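Surkarville lab puts two grippers through simulated trials before buying

SURKARVILLE - A small automation lab in Surkarville has spent February comparing two robot grippers in simulation, with the aim of choosing one for its parts-handling bench before any hardware is ordered.

The lab, run by the engineering firm Grellodmont, tested a two-finger parallel gripper and a softer three-finger model on the same simulated arm. Each gripper made 600 attempts at picking up, turning and setting down a set of 7 objects. The objects were chosen for awkward shapes, with wide tops, narrow stems or rims that are hard to hold squarely.

Both grippers were run under the same controller, a package the firm calls Tam, which was written in house and is used on its existing arms. A second controller, Daltinine, was brought in for the last part of the work to check that the results did not depend on the software.

According to the firm's summary, the parallel gripper did better on objects with a clear narrow section to close on. The three-finger model did better on round tops, where the parallel fingers tended to slide along the rim as they closed. On flat pieces there was little between them.

Pedestal shapes took up more of the schedule than planned. A round top on a thin stem can be taken from the side, at the rim or lower down at the stem, and the controller has to pick one before the fingers come in. Tam preferred the rim in most runs. Daltinine went for the stem more often and was slower to start moving, but it needed fewer second tries.
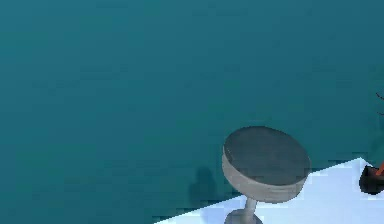
Tam replied to the comparison on the lab's project page, in a note signed for the controller's development group, that the rim preference was a setting and could be changed. The group said the value had been left over from earlier work with cups and bowls, and that it would like the pedestal runs repeated with the setting turned off before the two controllers are ranked. Grellodmont has agreed to do that.

Camera placement was also looked at, though on a smaller scale. The simulated arm was run with a camera near the wrist and again with one fixed off to the side of the work area. The wrist view gave better position estimates close to the object but often lost part of it in the last stretch of the approach. The side view kept the whole object visible for longer and gave poorer depth. The firm plans to use both on the bench, with the wrist camera taking over for the final few inches.

All of the trials were run as rendered simulations on ordinary office machines. A full set took 6 hours, and most sets were started in the evening and read the next morning. One set had to be thrown out after the friction value for the floor was entered in the wrong place. Two objects had their weights corrected partway through, and the earlier runs with those objects were done again.

The summary is careful about how far the numbers go. Contact between fingers and a curved rim is one of the harder things to simulate well, it says, and small changes in the friction settings moved the three-finger results more than those of the parallel gripper. The firm is treating the ranking as a guide for what to borrow - it will not place an order on the strength of simulation alone.

Loan units of both grippers are expected in Surkarville next. They will be mounted in turn on the same bench arm and tried on real versions of the objects, starting with the pedestal shapes. Finger pads in two hardness grades will be compared at the same time, and cable routing at the wrist will be checked, as the three-finger model needs an extra line.

The object models and the settings used for both controllers will be posted on the project page once the repeat runs are finished. Other shops that want a shape added to the set can send a model file through the same page. Files should include the object's weight and should be in metric units.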